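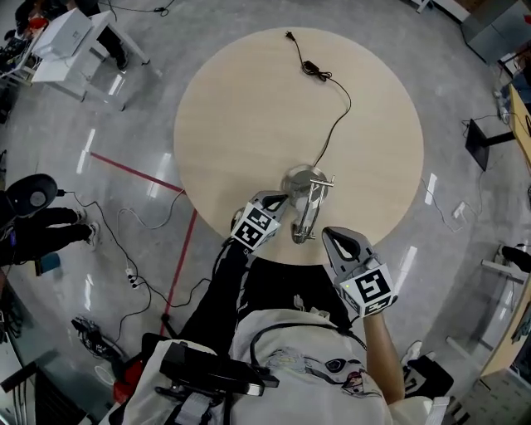 October, 9:40 p.m.

Long day on the cord task for Skivier. We got 333 usable takes by the time I quit, and the sheet wants 442 before the object changes, so tomorrow is more of the same. My forearms are sore from the grippers. They don't weigh much, but holding them out over the table for hours adds up.

The metal piece with the black cord is harder than the box objects were. It's shiny, the base is round, and it tips if I come at it too low. The cord is the worst part. Every take is supposed to start with the cord in a different layout, and after an hour I notice I'm laying it in the same curves over and over. I started closing my eyes and dropping it. That helped.

I threw out a batch before lunch. I had been grabbing the arm of the thing with the right gripper and then swapping hands, and the instructions say left hand takes the object first. Fast takes, nice and smooth, all wrong. I marked them as rejects and didn't argue with myself over it. If the model learns from my bad habits it will have them too.

The room was busy. Other people working all over the floor, plenty of talk, the lights on full. I can tune it out for most of a take, then somebody laughs and I look up, and the head camera goes with me. Two of those went in the reject pile as well.

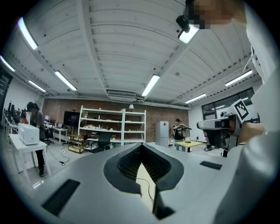

Later, can't sleep

Thinking about pace. The Roluvmont set went quicker, but each take there was a single pick and place. With Jaramillo we had to pause at the end of every one. Now it's no pause, just let go and back off, and my hands still want to wait. I counted nine takes in the afternoon where I hung there over the table doing nothing.

I also need to write down the marker thing before I forget. The square on each gripper has to stay in sight of the head camera. When I turn my left wrist in to get under the cord, I can lose it. 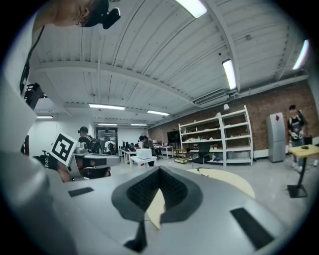 So the plan for the morning is to stand a bit farther back and keep my elbows out. I'll do a short warm-up that doesn't count, check the playback, and only then start logging. Brandham is after this one, and I hear it's cloth. I'd like to be done with cords first.

Need to buy bread and call the dentist.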